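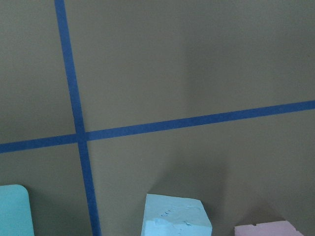

Blue tape and foam blocks on a flat surface.

About Skukisstead Foods

Skukisstead Foods makes formed and coated meat products for caterers, school kitchens and own-label retail. The firm began in 1857 as a pork butcher's shop in Clesberg, selling brawn, faggots and pressed tongue. The shop closed long ago. Production now takes place at Hollside, on 2 lines, one for pork and one for poultry.

What we make

Formed products start as whole-muscle trim, mostly shoulder and leg. The trim is flaked or coarsely minced, salted, and tumbled under vacuum until enough protein has come to the surface to bind the pieces. The mix is then chilled, pressed into shape and either frozen raw or cooked through. Salt, time and temperature do most of the work. Where a recipe calls for a binder we use pea fibre or potato starch, and it is declared on the label in the usual order by weight.

Our range covers patties, steaks, boneless rib shapes, escalopes and sliced roasting joints. Mechanically separated meat is not used in any of them.

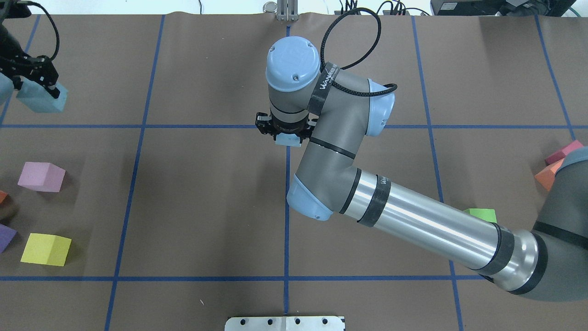 Robotic arm over a paper-covered surface marked out with blue tape.

Forming plates

Shape is set by the plate. Each plate is cut for one product and one thickness, and a change of plate means a strip-down, a wash and a swab before the line restarts. Minimum orders follow from this. For a stock shape the minimum is 15 cases. For a new shape it is 2000 portions, and the customer pays for the plate, which remains theirs.

Patties are checked for weight and core temperature at the start of a run, at each change of batch and at the end. Records are kept for the life of the product plus one year.

Karakaya range

Karakaya is our halal poultry brand, added when the second line was installed. It has its own cold store, its own plates and its own wash-down tools. Certificates are sent on request. 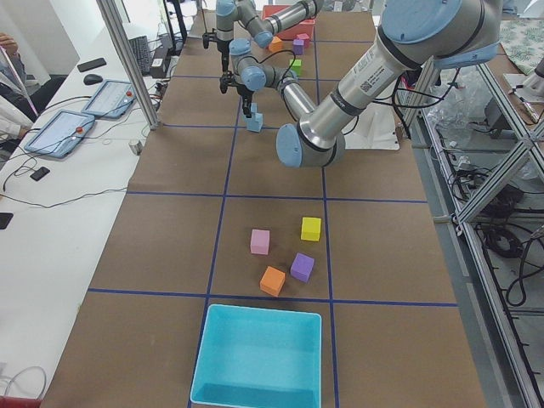

Worktable with two robot arms, foam cubes and a light-blue bin.

People and contact

Oratile Lekota is technical manager and deals with specifications, allergen queries and shelf-life data. Samples are sent out frozen, with cooking instructions for oven, grill and fryer. Please state the portion weight you need and the equipment you will be cooking on.

The product list was last revised in October. Visits to Hollside are by appointment, and visitors fill in a health questionnaire before entering production areas.

Page updated November 25, 2023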